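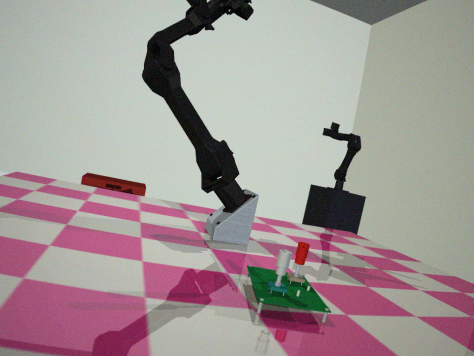
Etov Reports Slower Monitor Shipments as Business Buyers Delay Replacement

Shipments of desktop monitors to business customers fell 7 percent in the third quarter compared with the same period a year earlier, according to preliminary figures released Wednesday by the research firm Etov. The decline was the third in a row for the business segment. Shipments to households were flat.

The findings come from the firm's quarterly survey of distributors and resellers, which received 307 usable responses. Etov will publish final data, including a breakdown by screen size, once late returns have been processed.

"Companies that bought large numbers of monitors for home offices are keeping them longer than their own purchasing plans called for," said Maricruz Montes, research director for displays at Etov. "The equipment still works, and budgets are going to laptops and software licenses first."

Smaller screens accounted for most of the decrease. Demand for wide and curved models held up better, particularly among design, engineering and financial firms. Average selling prices edged lower in the entry-level category as resellers worked to clear stock left from the spring. Several distributors told the firm that discounts on these models began in July and were still in place at the end of September.

Among vendors, Gallardo kept its position as the largest supplier to business customers, although its shipments declined with the wider market. Draltside moved into second place on the strength of a contract with a group of regional hospitals. Skedance, which sells mainly through online resellers, slipped to third. Etov does not release unit totals for individual vendors in its preliminary report.

Noelia Pastor, vice president of sales at Draltside, said the company expects orders from health care and education customers to remain steady through the end of the year. Draltside plans to introduce two monitors with built-in docking ports priced below $300. Gallardo declined to comment on the figures. Skedance did not respond to a request for comment.

Etov expects business shipments to remain weak through the current quarter before leveling off in the first half of next year. The firm lowered its full-year outlook for the segment but left its forecast for household monitors unchanged.

"Replacement can be put off for a while, and we see no sign yet that it is being canceled," said Abdelghani Benkirane, a senior analyst who contributed to the report.

The preliminary report is available to Etov subscribers. A summary for the general public will be posted with the final data.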